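Urolero: small chores, two grippers, one bathroom at a time

README for the chores set, second release
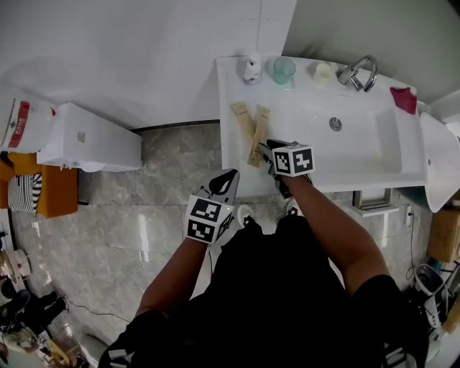

I started Urolero with one question I couldn't get a straight answer to: can a machine tidy up round a bathroom sink yet? Folding towels gets all the demo videos. Picking a flat paper packet off a wet-or-dry-who-knows counter and putting it somewhere sensible gets none, and it's the sort of thing I do every morning half asleep. So I went after that, and this file tells you what's in the set, how it was made and what you'd be daft to use it for.

The short answer to the question, for people who only read the top of a README: sometimes, slowly, and please don't let it near the good toothbrush mug.

What you get

1,505 clips, each one a single go at a small job done by a person holding a gripper in each hand. The cubes on the grippers carry printed markers, and the tracker uses those to work out where each hand is and which way it's pointing. Every clip has the head view, the path of both grippers, how far open the jaws are, and a line of plain text saying what the person was asked to do.

There are six kinds of job:

sachets and stick packets (pick up, line up, put in a cup)
cups (move, swap, stack if they'll stack)
pump bottles (shift along, turn round to face front)
cloths (drape, un-drape, fold once)
bin bits (gather up, drop in)
mixed (two or more of the above, in any order)

The bathrooms are real ones in real homes, and they were left as they were. Cables, boxes, shoes on the floor, all of it. I did think about having people clear up first, and Simão Ramalho talked me out of it in about a minute flat. He's right, too! A model that has only ever seen a bare counter goes to pieces the moment somebody leaves a bag out.

How the jobs were recorded

People wore the head camera and got a card with the job written on it. No script beyond that. If they dropped something they picked it up again and carried on, and the drop stays in the clip (look for "fumble" in the notes column). Please don't filter these out without having a look first, they're some of the most useful bits we have. The recovery after a drop is the part our first policy was worst at.

Faces: we asked everyone to keep away from mirrors, and I've been through the lot by hand. If you spot one I missed, tell me and I'll pull the clip the same day.

So can it do the job?

We trained a fairly ordinary policy on the set and ran it on the two-armed rig at Plosgate. I'm giving you my impressions here and leaving the tables to the results folder, where the settings are written down properly.

Cups are fine. I'd go as far as to say cups are boring now. Pump bottles are nearly there, though it likes to grab them by the pump and then, well, you can guess. Cloths are a coin toss. If the cloth is hanging over an edge it does all right, and if it's in a heap it pokes at it like a cat.

Paper packets are the hard one. They lie flat, there's nothing much to get hold of, and the tips have to come in low without bashing the counter. People holding the grippers find this fiddly as well, and you'll see them slide a packet to the front edge and pinch it there. The policy has picked up the sliding but it's a bit keen, and a fair few end up on the floor. One packet lying over another is worse again (it tends to take both).

Would I leave it alone in my bathroom? No. Would I have it back after another round of data? Yes, gladly.

Known problems

Shiny floor tiles and chrome taps confuse the tracker now and then. The path jumps for a moment and comes back. There's a smoothing script in tools, called hunholm after the flat where we first noticed it.

Four clips have the left and right gripper swapped in the log. They're listed in swapped.txt and I'll put them right in the next release, planned for May.

The job text was written by whoever was holding the cards, so "sachet", "packet" and "stick" all get used for much the same thing. I quite like that and I'm leaving it.

Please don't use the set for

Working out anything about the people or the homes in it. Also anything to do with handling medicines. Some packets look like they could be that sort of thing, nobody checked, and the labels won't help you.

Thanks and odds and ends

Simão wrote the loader and most of the tracker fixes. The Vlachou workshop printed the marker cubes, then printed them again when I got the size wrong.

Last updated April 16, 2021. Questions go in the issues page, and I do read them, just not quickly.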